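25 de agosto de 2021
Por Sushil Goel

¡Por fin me siento a ordenar las cuentas de la celda de recogida! Llevo desde febrero pidiendo presupuestos y comparando pinzas (tengo una carpeta que da miedo), y quería enseñaros en qué se nos va el dinero. El brazo se lleva casi toda la atención, pero las facturas pequeñas son las que me quitan el sueño.
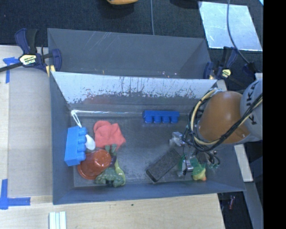

El KUKA metido en la caja gris, con la taza, la cuchara blanca, los bloques azules y el patito amarillo.

Las mordazas IRWIN cuestan poco y sujetan las cajas por los lados, así que para la segunda mesa pediré más. Con la pinza tengo más dudas: Zemora me pide 1.649 euros y 60 días de plazo, y Dlamini entrega en 27 pero cobra aparte el cableado. Para cajas de repuesto he reservado 20 euros por unidad, a ver si Pedico me respeta el precio. ¡Si alguien ha comprado a cualquiera de los tres, que me escriba!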